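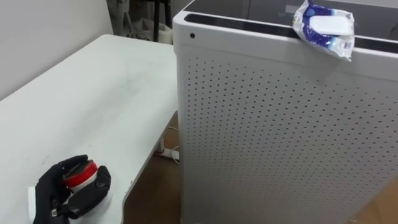 Small container with red lid, near corner of the white table.

Jun 3, 2024

Drying sachets, recharge claim. Continued from the last book, which is full.

The claim on the Fosto leaflet is that the sachets can be dried in a low oven and used again "as new". I want to know what "as new" means. The leaflet doesn't give an oven time, only "until dry", and doesn't say how you would tell. There is a colour spot on each sachet that is meant to go from blue to pink when it's full. I have my doubts about the spot too, see further down.

Why we care: the seed store at Breathnach goes through a lot of sachets and throws them away when the spot changes. If recharging works, they stop buying so many. If it only half works, they end up with damp seed and a false sense of security, which would be worse than what they do now. They have already started a shoebox of used ones "for when you tell us it's fine". I haven't told anybody it's fine.

Set-up as before. 19 jars, all the same make, all with the same screw lids. Some have a new sachet, some have a recharged one, some have a sachet that was left lying on the shelf, and the rest have nothing in them. Every jar has a strip of the same blotting card inside. Weigh the card going in, weigh it coming out. Jars stand in the damp cupboard. The cupboard is just a cupboard with a tray of water in the bottom and I don't pretend it's anything better.

What came out today

New sachets: card lost weight, as it should. All of them agree with each other well enough that I'm prepared to believe it.

Recharged sachets: card lost weight, less of it, and they don't agree with each other at all. Two of them did nearly as well as new. The others were nearer to the empty jars than to the new sachets. I'd like to know what was different about the good two. I looked back through the oven notes and they were on the top shelf, near the back. So it may be that the oven is hotter there and the rest never got properly dry. Or it may be luck. I would not put money on either.

Shelf sachets: useless, as expected. Nice to have something come out as expected.

Empty jars: card gained a little. Again as expected, except for one jar where it gained more than a little. I unscrewed that lid and there is a nick in the seal, small but you can feel it with a fingernail. Have taken that jar out and put a cross on the lid in marker. Should have checked the seals before starting. Wrote the same thing last October about a different box of jars, so clearly writing it down doesn't help.

The colour spot

On the recharged sachets the spot went back to blue in the oven, on every one of them, good and bad alike. So a blue spot says the spot is dry. It doesn't seem to say much about the beads. The spot is on the outside of the paper and the beads are in the middle, and I'd expect the outside to dry first. Breathnach go entirely by the spot. I think this is the most useful thing on the page so far and it isn't what we set out to test.

Would like to cut one open and look at the beads. Did cut one open. The beads are all the same colour whether full or not, so nothing learned, and beads all over the floor. They roll a surprising distance.

The Prillimum sheet

Somebody left a printed sheet from Prillimum in the tray, for their own sachets, with a graph on it. The graph shows recharged sachets falling off a tiny bit each time and still going strong at the end of the line. I'm not convinced by it. There is no scale up the side. It doesn't say how many sachets each point stands for. The line is very smooth, and nothing I have weighed in this room has ever given me a line that smooth. It also says "laboratory conditions" without saying whose. Could be perfectly good work behind it. Can't tell from the sheet.

Not going to buy theirs to compare until our own numbers behave. Otherwise we'd have two sets of puzzling results where we now have one.

The balance

The Jarkon is drifting again. Put the brass check weight on before the first jar and after the last and got different answers. The difference is small next to the change in the new-sachet cards, so I don't think it touches the main result. It's not small next to the change in the empty jars, though, and I wouldn't rest anything on those figures. The instructions say let it warm up first. I did let it warm up. I suspect the draught from the door more than the electronics, having watched the last digit wander every time anybody came through.

To try: shut the door, put the plastic cover over, check weight between every jar. It'll be slow.

Also the cards pick up damp from the air while they're being carried across to the pan. I timed nothing and took no notice of this until halfway through. The later cards were done quicker than the early ones, simply from getting into the swing of it, and the jars were done in order, new sachets first. So the new ones had the slowest handling and still came out best, meaning the real gap is if anything bigger than I have it. Even so, mix up the order next time. Draw jar labels out of a mug.

What I'm willing to say at the moment

Some recharged sachets do some drying. That's as far as it goes. "As new" is not supported by anything on this bench. I don't want that turned into "recharging doesn't work" either, as I can't rule out that I simply under-baked most of them.

Asked myself whether weighing the sachets before and after the oven would have settled it. Yes, obviously it would. If the weight has stopped dropping, they're dry, and the spot can do as it likes. It's a much better test than anything on the leaflet and needs only a scale. I didn't do it for this batch, which means the oven question can't be answered from this batch. Annoying.

Next round

Check every seal with a fingernail before anything goes in.
Weigh each sachet before the oven, then keep weighing and putting back until it stops changing.
Note which shelf, front or back.
One layer on the tray, not heaped. I'm fairly sure I heaped them.
Fresh card from one sheet. The old offcuts came from at least two sheets and one felt thicker.
Mix the order.
Door shut.

Somebody asked about using the microwave. The leaflet says no and for once I'm inclined to agree with it, mainly on account of the spot, which may have something in it I'd not want near anyone's lunch. If we do it at all it'll be in a microwave that has stopped being used for food.

Somebody else says dry rice does the same job. Have heard this all my life and never seen a weight written next to it. There are two spare jars, so I'll put rice in them next time and we can have a weight. I expect very little. Rice to go in the oven first, or it isn't a fair go.

Message to Breathnach, drafted, not sent: please carry on with new sachets for now, keep the used ones in a closed tin and not in the shoebox, and don't trust a blue spot on anything that has been through an oven. Will send once I've read it again in the morning and taken out whatever sounds rude.

Water tray topped up. Jars washed and upside down on the rack. Oven off at the wall.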